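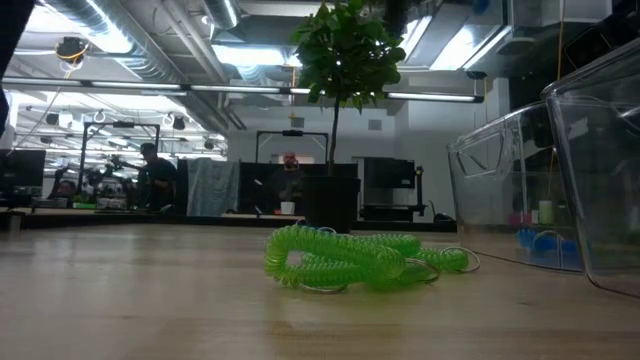
Coiled cords fail at the ends first, according to one reader in Miltgate, who wrote in after our April piece on key retention and wanted to know why we had spent two pages on the coil and a single paragraph on the termination. The complaint is fair. The coil is the part people buy by color and stretch by hand in the shop, and it is seldom the part that lets go.

A stretch cord of the ordinary kind starts as a straight extruded filament. It is wound on a steel rod, heated until the plastic relaxes into its new shape, and cooled while still held in place. What comes off the rod is a spring. Its rest length depends on the filament thickness and the number of turns, and its pull depends on those two plus the coil diameter and the stiffness of the plastic. A small change in filament thickness has a large effect on pull, which varies with the fourth power of the diameter. Buyers who order a "slightly heavier" cord are often surprised by how much effort it takes to reach a lock.

Polyurethane is the usual material for the better cords. It recovers well, resists abrasion and takes dye without losing clarity. Soft PVC costs less and looks much the same on the peg. It creeps under steady load, though, and a PVC cord left hanging with a heavy bunch of keys will grow longer over a season and stay that way.

Kuken, the Miltgate supplier that winds cord for several hardware labels, sets its coils in an oven for 13 minutes and then leaves them on the rod overnight. Wokwood, which sells to schools and swimming pools, buys the same filament and uses a shorter cycle. Its coils are a little looser from the start. For a wristband that is an advantage, as a tight coil pinches skin and catches hair.

The termination is where the designs differ most. The cheapest method passes the last turn of the coil through a split ring and relies on the stiffness of the plastic to keep it there. A crimped ferrule is stronger, provided the crimp is rounded at the mouth. A sharp edge at that point will cut a groove into the filament, and the groove becomes a crack. Murthy molds a loop directly onto the filament end and fits the ring through the loop. The part costs more and cannot be repaired, but the load enters the cord along its axis.

Split rings deserve more attention than they get. A good ring has both layers pressed flat against each other with no gap at the tips. If a fingernail slides in easily, so will the cord. Plated steel is adequate indoors. Near salt water or pool chemicals, stainless is worth the extra cost.

For daily use, a working extension of 3 times the rest length is a sensible limit. Most urethane cords will go to 5 times without visible harm, but repeated pulls at that length open the first few turns nearest the ring, and those turns do not close again. Kuken advises replacing any cord that has lost its even pitch.

Storage matters too. Clear colored cords fade and stiffen on a sunny sill, and greens and blues can drift toward yellow. A drawer is better than a hook by the window. Cords that have tangled should be freed by turning one coil out of the other along its length, like a screw. Pulling straight apart kinks both.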